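Teaching a robot to sort blocks, one nudge at a time
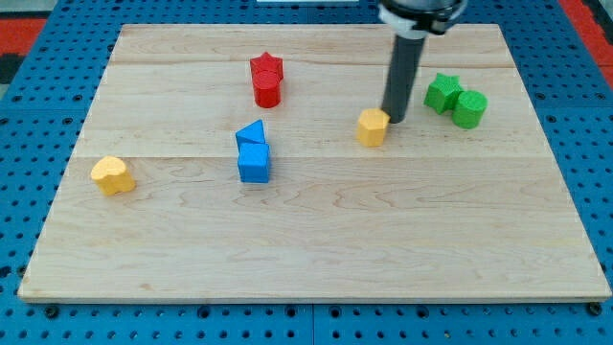 1 min read

I finally got my turn at the controls at Skuvberg in January, and wow, my hands were sweating! Fasil Ambaye, who runs the demo sessions, had me steer the arm by remote over to the yellow pentagon. The reds, blues and greens were already paired up, so the yellow heart off to the left was the one still waiting for a partner. Fasil wants 1000 of these runs before the robot tries it alone. I did 23 (and kept five). More sessions open next month, sign up at the Tendthorpe desk.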